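Landard Lexicon Workshop
Notebook, entry of 4/17/26
Kept by Rosalinda Lagman for the working group on common expressions

The morning was given to the file on proverbs and set phrases taken from the Floscombe plays. The group holds 477 slips at present. Each slip records one phrase, the earliest printed use we have been able to find, and the name of the reader who checked it. Slips without a reader's name are to be treated as unchecked, whatever their color.

Wilson Quintero completed the comparison of the two printings of the second play. The later printing changes the spelling throughout and in several speeches changes the word order as well. Where the two differ, the slip should quote the earlier printing and note the later one on the back. Slips written before this rule was adopted have not yet been corrected.

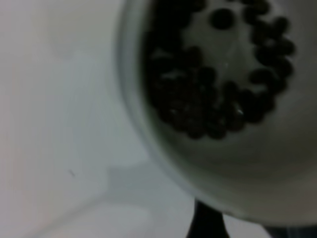 Bowl above the gray tabletop.

The question of first use took up most of the session. A playwright whose work was printed and kept will always appear to have coined more words than one whose work was lost. The file should therefore say "first found in" and avoid "invented by." Detlef Diekmann asked that the wording be applied to the older slips also. This was agreed. The introduction to the word list still contains the older wording in two paragraphs, and Yolanda Mateos will revise both.

A further point concerns words formed by adding "un-" to a common verb. The readers have been entering these as separate finds. The present view is that such a word deserves its own slip only when it later passed into general use. The remainder will be gathered on a single sheet at the back of the drawer, under the parent verb.

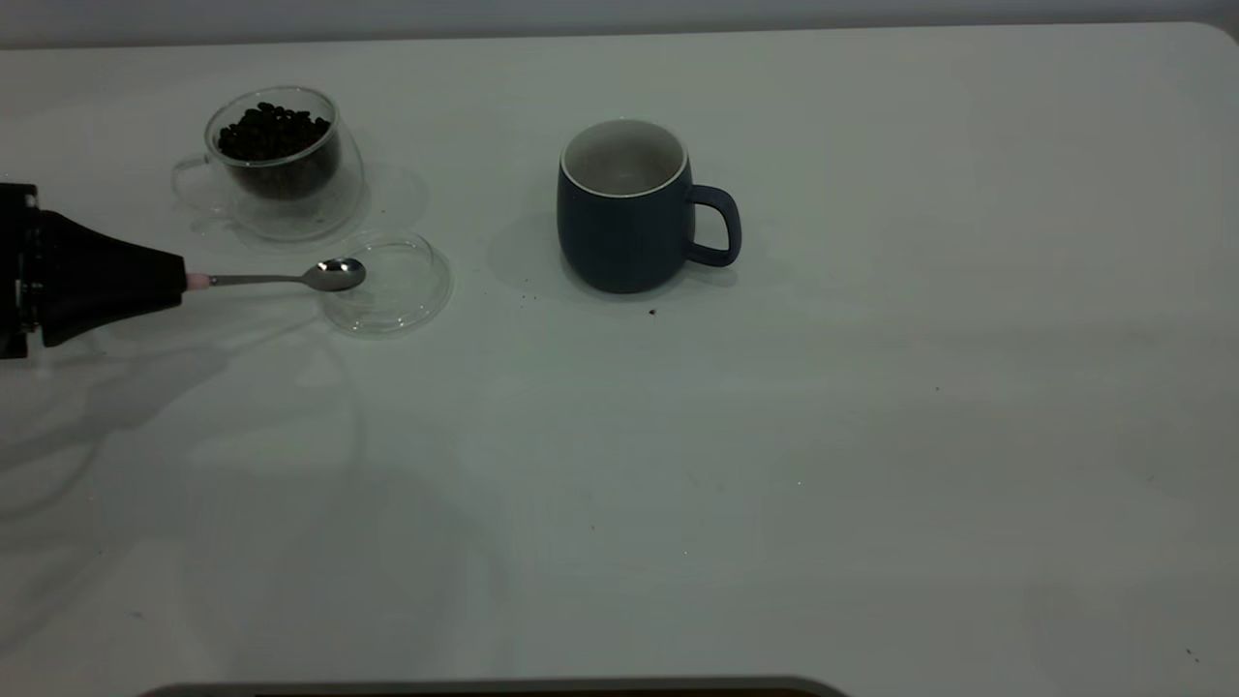

Neusa Vieira disagreed with the single sheet. In her view the words that failed are as useful as the words that lasted, and a reader who finds them crowded together under a parent verb will assume that they were of no interest to the group. She asked that each keep its line of context, with the name of the speaker in the play. The point was accepted in part: the sheet will carry the line of context, and the speaker's name will be added where there is room.

The afternoon was spent on the Odthorpe letters. The collection runs to 3,000 pages, of which the group has read 50. The letters matter because they show which stage phrases had entered ordinary correspondence, and how soon. In the pages read so far, 5 phrases from the plays appear without any mention of the author. One of them, "to keep a winter tongue," is used in a letter to a wool merchant about a late payment, and the writer plainly expected it to be understood.
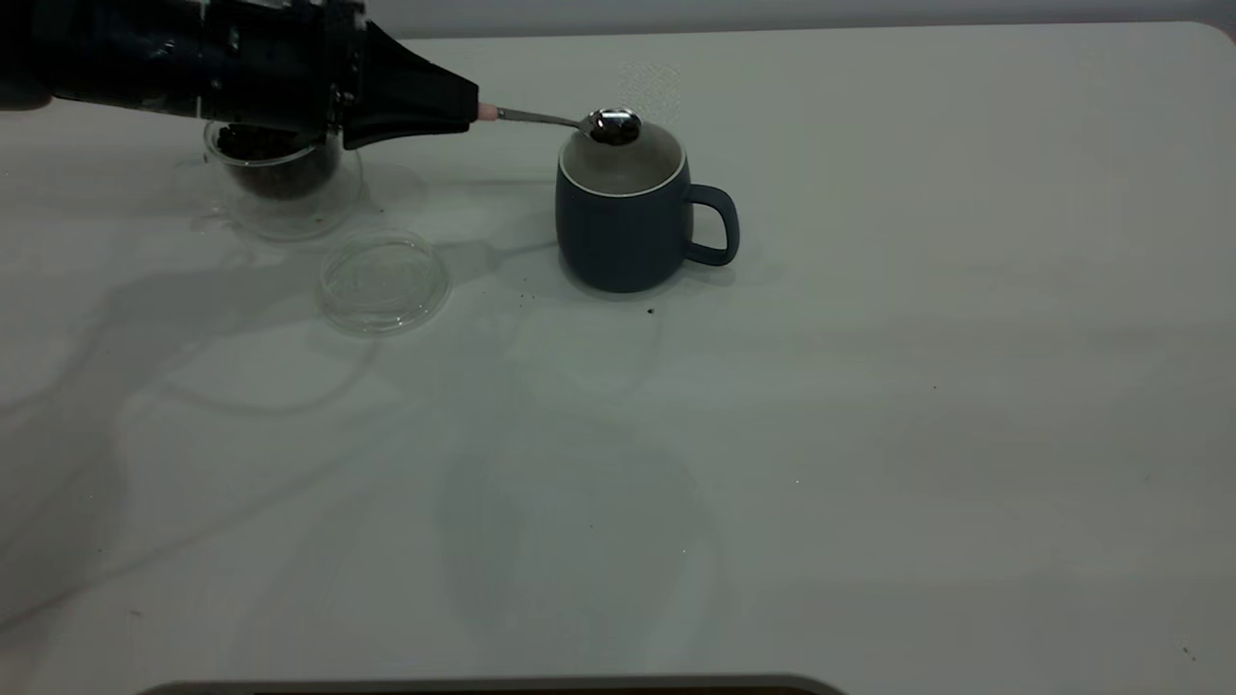
Spoon held over the mug.

Dating remains the main difficulty with the letters. A good many carry the month and no year. Wilson Quintero proposes to sort them by handwriting first and by the names of the persons addressed second. Until that is done, no letter without a year is to be cited as a first use. Citations already made on such letters should be marked with a pencil cross and left in place.

The Bermúdez glossary was consulted twice and found to give no sources for the letter W. It should be used for meanings only.

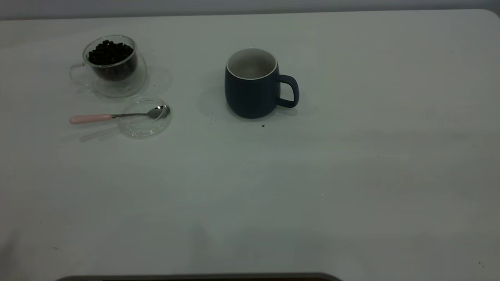

Does a phrase count as a find if the play itself presents it as an old saying?
It is entered on a slip of the second kind, marked "proverbial," and is left out of the total for the playwright.

Outstanding: the reverse of the slips from the second play; the two paragraphs in the introduction; a decision on hyphens, deferred again. Detlef Diekmann has the key to the second drawer. The draft word list goes to the readers in September, and corrections should be entered on the master copy in ink.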